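Burnow two-arm kit with the Petport finger set, anyone running one?
Forum index > Manipulation hardware > Reviews and buying advice

sandoval_k
Posted 11 February 2022
We've had the Burnow kit on the bench since December and I've logged 372 trials on the plate task. Arms are fine. Repeatability is good enough that I stopped checking it. My complaint is the Petport fingers that ship with it. Pad grip on a glazed rim depends heavily on approach angle, and the docs give one closing force for everything. Setup for reference:
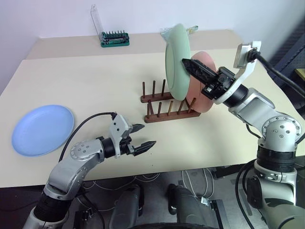
Green plate in the right gripper, pink one already in the rack.

Left arm does nothing in this task so far. Handover is next.

torquewrench
What closing force are you using? The default is meant for boxes. On thin rims I'd drop it and slow the close.

sandoval_k
Default, then 6 steps under default. Lower was worse. The plate pivots between the pads once the wrist rolls to vertical.

nonelier
That's a grasp point problem. You are holding it too close to the edge. Grip deeper and the moment arm gets shorter. I wouldn't blame the fingers.

sandoval_k
Grip deeper and the fingertips get to the dowels before the plate does. Clearance between rods is the constraint here. The tips taper, which helps on the way in, but the body behind them is wide. On the wrist camera you get a decent look at the approach:

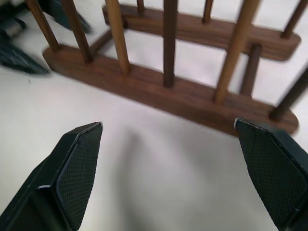 and from there it's mostly a matter of lining up with the slot before descending. The crosshatch on the pads gives plenty of bite on wood and cardboard. Glaze is another matter. I'd pay for a softer pad if Petport sold one separately, and they don't. The full finger set is the only spare listed.

torquewrench
Stick-on silicone sheet, cut to the pad. Lasts a few weeks.

nonelier
And changes your finger offset, so recalibrate after. I still say the stock pads are OK. We did 831 cycles on bowls with them and the drops we had were all planner errors.

sandoval_k
Bowls have a wall to squeeze. A flat plate gives you a shallow rim and that's it.

nonelier
Fair. Haven't tried flat plates.

m_pell
Shopping for the same kit. Is the wrist camera included in the base price? Quote I got was 1523 for "accessories" with no breakdown.

sandoval_k
Ask for the itemized quote. Mine listed mounts and cables as separate lines. Check cable length too, you want slack for full wrist roll.

m_pell
Will do. Would you buy it again?

sandoval_k
The arms, yes. Fingers I'd source elsewhere. Trying the silicone next and will post the drop rate when I have it.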